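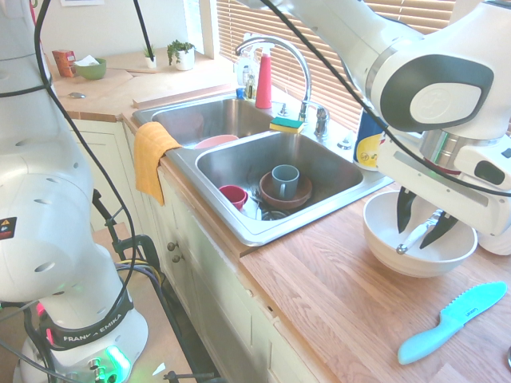 Golldale wrote that dishes are still the wrong benchmark, and I half agree with that. Washing was solved decades ago by a box with a spray arm. The open problem is loading the box.

Pyo
Posted 1/9/18
Loading is a grasp problem first. A mug standing inside a bowl is two objects with touching rims, and most depth cameras give you garbage on the chrome and the bare steel around them. A two-finger gripper can lift the mug by the handle if the planner finds the handle. Metal utensils at the bottom of a basin are worse. There is very little clearance under a fork.

Jarnton
Disagree on the order. Grasping is tolerable now. We ran a pick cell in October on mixed plastic parts, 3000 cycles, and most of our stops were from placing, not picking. The part shifted in the fingers and went into the fixture crooked. A dish rack has the same issue with worse tolerances.

Pyo
Your parts came out of a bin that you chose. Nobody fixtures a kitchen sink.

Wuva
Cycle time, please. Everyone skips it. Our best run on a single cup was 40 seconds from image to release, and that was with the cup upright. On its side it took 2 attempts.

Golldale
40 seconds is fine for a house. You're asleep. It is not fine on a line, where I have 4.

Jarnton
Fine if it recovers by itself – ours still needs a person to clear the fault. Until that changes I'd call it a shop tool and keep it out of the kitchen.

Wuva
What gripper force were you running on those parts? We crack thin ceramic well before the slip goes away.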